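Thread: what changed at our packing tables this fall

1/ I work second shift at the Fetorlow warehouse, on the line that packs small parts for mail order. We got robots at the tables in November. People keep asking me what it's like, so I'm writing it down once.

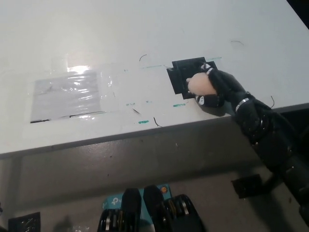 2/ The work itself is dull and always has been. You put the order sheet where it goes, you put the part where it goes, you press, you move on. On a good night I did that for five hours with a break in the middle.

3/ The first thing that changed was the tables. We used to set them up however we liked. I'm left-handed and had everything flipped. Now each table has fixed spots, and you leave them alone. If you lean on a table and shift something, the Tesik software stops that station and somebody has to go reset it.

4/ The second thing was my job title. I was a packer. Now I'm a station lead, and that means I watch 3 stations and step in when one stops. The pay went up by a little. I'm not going to pretend it was a lot.

5/ Stops are most of my night. My worst shift so far was 114 stops across the three. The best was a Saturday when it was quiet enough that I swept the aisle twice.

6/ Most stops are small. A part is turned the wrong way. A sheet has slid. You fix it by hand, press the button, and walk away. It takes less time than it takes me to write this post.

7/ Somebody asked if anyone got laid off. On our shift, no. But there were 5 of us on the line in the spring and two left over the summer, and those two spots were never posted. I think that counts for something and I think people should say so.

8/ The people who stayed were split on it. One coworker has bad wrists from years of pressing down on parts and she was glad to hand that over the first week. Another one liked having his own table and his own pace, and he asked to go to receiving. They let him.

9/ What I miss is the talking. With everyone at a table facing each other, you talked all night. Now we're spread out, each with our own group of stations, and you see people at break. Management at the Adams building says they'll look at moving the lead desks closer together. They said that a while ago.

10/ What I don't miss: the count board. It used to show every packer's number for the shift, by name. Mine was usually 103 or close to it and I thought about that number at home. The board shows station numbers now. I sleep better.

11/ Training was two afternoons. I'd have liked more. They covered how to stop a station safely and how to restart it, and the rest I picked up by doing it. If your place is getting these, ask for paid training time in writing before they arrive. We asked after, and it was a lot harder to get.

12/ Also ask who cleans. It wasn't in anybody's duties at first, so it got skipped. Tape scraps, marker, hair, dust, all of it builds up on a work surface. We now have ten minutes at the start of shift for wiping down and it's on the schedule.

13/ A few of you asked about the Flirninov site across the river. I don't work there. I've heard they're getting the same setup next, and if you're on that line you can message me and I'll tell you what I know.

14/ I don't have a big opinion about where it's all headed. I still clock in at 3, I still have a locker, and my feet hurt more than my hands now. Will add to this thread if they move the desks.

Back to top | Contact | Terms | Privacy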